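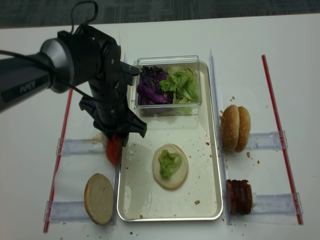
We make burgers at Findavero. We also teach people to make burgers, argue about burgers, and once a year (in April, when the first decent lettuce comes in) we rewrite the whole menu and start arguing again. If you've ended up on this page you probably want to know who we are, so let's get to it!

Findavero is a small cooking school and lunch counter on the ground floor of the old Sostis building. Tsung-han Tai opened it with one griddle, a borrowed bread case and a very firm belief that the cold parts of a burger deserve as much love as the hot part. He had spent years on the line in other people's kitchens, where the tomato was whatever came off the truck and the lettuce went on by the fistful. He wanted a place where you could stop and think about a tomato slice. We still do that every morning at 10:30, before the doors open, with a knife and a little salt.

What we teach

Our main class is called Build From the Bottom, and it's the one most people come for. You start with a bare bottom bun, cut side up, on a steel tray. Then comes one piece of lettuce. Just one! New students always want to pile it up, and we get it, lettuce looks great in a heap. But a single leaf sitting on the bread keeps the crumb from going soggy and gives the tomato something to hold on to. After that you place the tomato, and from there it's up to you and the recipe card.

We have opinions about the tomato. It should be ripe and red all the way through, sliced thick enough to pick up without drooping in half, and it should go on right after it's cut. We slice to order in class and at the counter, and we'd rather hold up the line than use the ones from an hour ago.

Red cabbage gets its own lesson. Shredded fine, it stays crunchy under a hot patty long after lettuce has given up, and the color is wonderful — purple next to bright green makes people hungry before they've smelled anything. We keep the two side by side in one clear tub so you can see what's running low. Torn lettuce, please, with the ruffles left on. Knife-cut edges go brown on us by midafternoon.

The bread

Our sesame buns come from Tseng, the bakery two doors down, and we wouldn't open without them. They arrive still warm enough to fog the bag. The tops are golden and properly domed, the seeds stay put (mostly), and the cut face toasts beautifully. Tseng bakes us 576 buns in a normal week and more when there's a street fair. We tried baking our own for one winter. We're much happier now.

Yes, they shed crumbs. Every tray, every table, every class. You'll be handed a dry brush along with your apron and you'll use both.

The room

The classroom has 44 places at long white tables, and each class runs 90 minutes, including the part where you sit down and eat. We kept the tables plain on purpose. Food shows up well against white, and it's easy to see what still needs a wipe before the next group. The trays are stainless steel with rounded corners, which Tsung-han insisted on after years of scrubbing square ones, and they've all picked up the cloudy, smudgy look that trays get when they're used every day. We're fond of them like that.

Upstairs is Sekovar, our test kitchen and the messiest room in the building. It's where the menu gets fought over each spring. Last year's notebook has 493 entries, and a surprising number of them are just the word "pickles" with an exclamation mark. If you've taken a class with us you can put your name down for a tasting evening up there. Bring an appetite and be blunt, it helps.

Come see us

The counter opens at 11:30 and closes when the buns are gone. Classes are open to anyone from age eight up, and kids under twelve should bring a grown-up who doesn't mind getting mustard on a sleeve. School groups are very welcome. Tell us about allergies when you book, especially sesame, so we can order plain buns from Tseng ahead of time.

38 shares · 6 comments

Recent
Why we tear our lettuce
Red cabbage, three ways
Build From the Bottom: spring class times
What to do with day-old buns
Notes from Sekovar: the pickle question

Last updated: April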